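Home Explore Notifications Lists Profile

Toivo Lappalainen
Sunday, December 2, 2018

1/ I have rented the Leltimier two-arm kit from Vokusitz for 30 days. I promised to write how it goes at home, so now comes a thread. I pay the rent myself.

2/ Setup. The manual says one evening. For me it was two, and one call to their support. Ilari Kiiskinen answered there and was patient with my English.

3/ The base drives well on a bare floor. On my carpet it turns slowly and I do not like the sound.

4/ Laundry is the task I care about most. The left gripper goes into the basket from the side, with its small round camera on the wrist and the green light on. Red clothes are a good test, as the folds are difficult to tell apart.
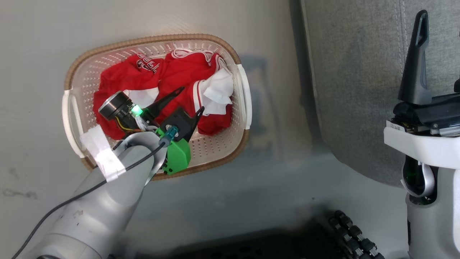 5/ Grippers. The fingers are black and pointed. They are good for taking a fold of cloth, less good for a flat sock. Softer fingers are sold separately, price 100 euros for a pair. I think this is too much.

6/ Cables. I would like them inside the arm. I check them before every run, and it becomes boring.

7/ Software had 6 updates in 27 days. Two of them changed the menu, so I had to learn it again. Please, Vokusitz, write release notes!

8/ Would I buy it? Not at this price. I will ask for a longer rent until March and try the folding program then. Questions are welcome, I answer in the evening.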